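Atelier de calligraphie Pristow
Compte rendu de la réunion de rentrée, septembre
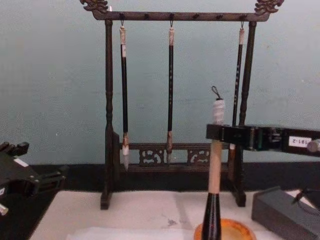
Présents : Joaquim Mota, Vittoria Piras, Simão Calado, Cristóvão Seixas. Excusé : Tomás Ramalho.
Début de séance à 18 h 30. Secrétaire : V. Piras.

1. Compte rendu de juin
Adopté sans modification.

2. Inscriptions
14 inscrits à ce jour pour le cours débutants. Le cours avancé ouvrira avec 4 personnes, comme l'an dernier. S. Calado relance les anciens par courriel.

3. Papier et encre
Le devis de Griment s'élève à 1000 euros, livraison comprise. Celui de Panasiuk est de 800 euros, mais sans le papier xuan grand format. Après discussion, on retient Panasiuk. C. Seixas demandera un prix séparé pour le grand format.

4. Salle
La mairie confirme le créneau du soir jusqu'aux vacances de Noël. Le chauffage du fond n'est toujours pas réparé. J. Mota rappelle le service technique. Les feutres doivent être rangés dans l'armoire après chaque cours, plusieurs ont été retrouvés sous l'évier.

5. Exposition
Date à fixer avec la médiathèque. V. Piras propose deux pièces par élève au maximum. Accord des présents. Encadrement : voir avec T. Ramalho.

6. Divers
La clé du portail manque. Double à faire.

Séance levée à 20 h 10.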